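How I keep a top-floor flat bearable in a hot spell

My flat is right under the roof of a converted mill in Veston, and by the second day of any decent heat it turns into a bread oven. I've had 11 summers up here without air conditioning (the lease won't allow a unit on the outside wall, and I can't stand the hose-out-of-the-window kind), so I've got a routine now and I'm a bit evangelical about it!

Start before it gets hot. I mean the evening before, when the forecast is still just a forecast. Open everything you can at both ends of the flat, prop the inside doors, and leave it all open until you go to bed – or all night if you feel safe doing that. You're trying to cool the walls and floors as well as the air, and walls are slow.

Then at about seven in the morning, shut the lot. People hate this bit. I hated it too, and my mother still thinks I'm mad, but once it's hotter outside than in, an open window is just a heater.

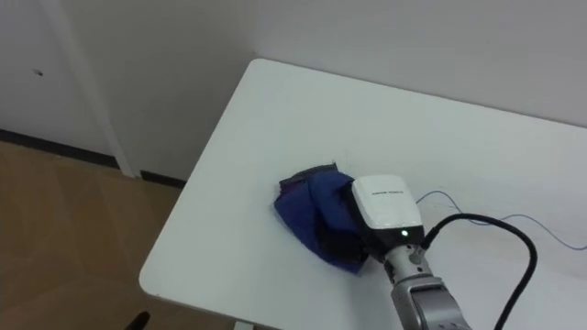
Friederike Fuchs wrote to me after the first version of this page to say that shutting the windows did very little for her until she covered the glass from the outside, and that curtains on the inside only made a hot curtain. She's right, and I should have put it in from the start. If you've got a balcony or a sash you can reach over safely, hang something pale outside. I bought a roll of Menderine shade mesh, cut it to size with kitchen scissors and tied it on with garden string. It looks awful from the street and I love it.

Fans next. A fan doesn't cool a room, it cools you, so there's no point leaving one whirring away in a room with no one in it. Once it's cooler outside in the evening, turn it round to face out of the window on the warm side of the flat and open a window on the other side. The hot air gets pushed out and you'll feel the cool stuff creeping in along the floor.
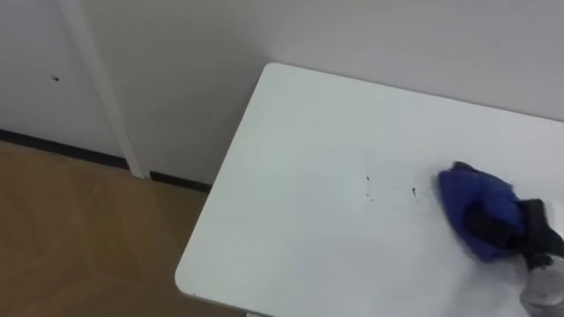 Sleeping is the hard part. I move to the back room, swap the duvet for a cotton sheet and have a lukewarm shower (a freezing one leaves me hotter ten minutes later, I don't know why). The other thing I swear by is a damp cloth on the back of the neck. Nothing fancy, any old blue cloth like the one scrunched up on the white table will do, wrung out well so it doesn't drip down your pyjamas. Wet it again when it warms up and keep a bowl of water by the bed.

Cook early or don't cook. My oven stays off from June until September if I can manage it, and the laptop goes off at the plug when I've finished with it.

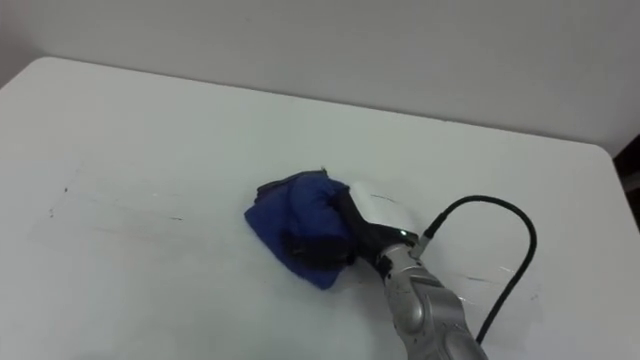
Same goes for the tumble dryer and those big old halogen lamps, which throw out far more heat than you'd think. Dry things on a rack by the open window overnight. And do drink water before you're thirsty – I keep a jug in the fridge door and fill it up every time I walk past.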